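Wie entsteht eine Quizsendung im Fernsehen?

Im Studio sitzen drei Kandidaten hinter ihren Pulten, die Musik läuft, und der Moderator stellt die erste Frage. Im Fernsehen dauert so eine Sendung meistens weniger als eine Stunde. Die Arbeit daran beginnt viel früher.

Zuerst braucht man Fragen. Bei der Quizshow »Bellura« aus Stidton schreibt ein kleines Team das ganze Jahr über neue. Für die letzte Staffel waren es 3146 Stück. Gesendet wurden davon nur 600. Viele waren zu schwer oder zu leicht, oder es gab mehr als eine richtige Antwort.

Jede Frage wird von zwei Leuten geprüft, die sie nicht selbst geschrieben haben. Sie suchen die Antwort in Büchern und Archiven. Muammer Ateş leitet diese Gruppe. »Fragen mit dem Wort ›größte‹ sind gefährlich«, sagt er. Der größte See zum Beispiel: Ist der mit der größten Fläche gemeint oder der mit dem meisten Wasser? Das muss in der Frage stehen.

Dann werden die Kandidaten ausgesucht. Wer mitmachen will, füllt einen Bogen aus und kommt zu einem Probespiel. Dort geht es um das Wissen, aber auch darum, ob jemand laut und deutlich spricht. Im Februar waren 71 Leute beim Probespiel, 34 davon wurden eingeladen.
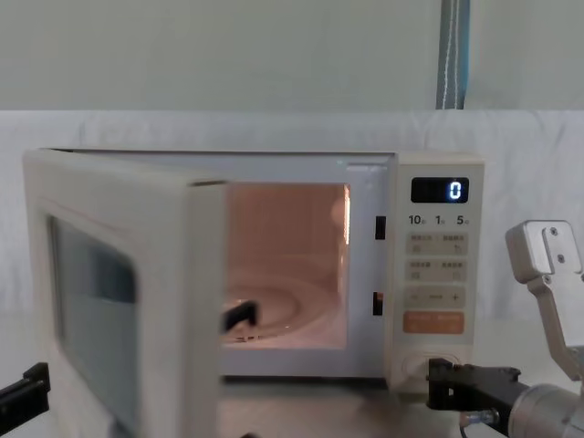

Warum kennt der Moderator immer die richtige Antwort?

Die Antwort steht auf seiner Karte. Er muss sie also nicht auswendig wissen. Auf der Karte steht auch, wie man schwierige Namen ausspricht und welche anderen Antworten noch gelten.

Am Tag der Aufzeichnung kommen alle schon am Vormittag. Die Kandidaten bekommen ein kleines Mikrofon an die Kleidung und werden geschminkt, damit die Haut im hellen Licht nicht glänzt. Danach dürfen sie den Buzzer ausprobieren. Das ist der Knopf, auf den man drückt, wenn man antworten will. Ein Computer merkt sich, wer zuerst gedrückt hat – auch wenn es nur ein winziger Unterschied war.

Oft werden mehrere Folgen an einem Tag aufgenommen. Der Moderator Ettore Fiore zieht dazwischen ein anderes Hemd an, denn die Folgen laufen später an verschiedenen Tagen.

Manchmal geht etwas schief. Ein Kandidat beschwert sich, oder eine Antwort war doch richtig. Dann wird die Aufnahme angehalten, und das Team schaut noch einmal nach. Im Fernsehen sieht man diese Pause nicht. Sie wird beim Schnitt entfernt.

Wörter zum Merken

Aufzeichnung: Die Sendung wird aufgenommen und erst später gezeigt.
Schnitt: Aus den Aufnahmen wird die fertige Sendung zusammengesetzt.
Staffel: mehrere Folgen, die zusammengehören.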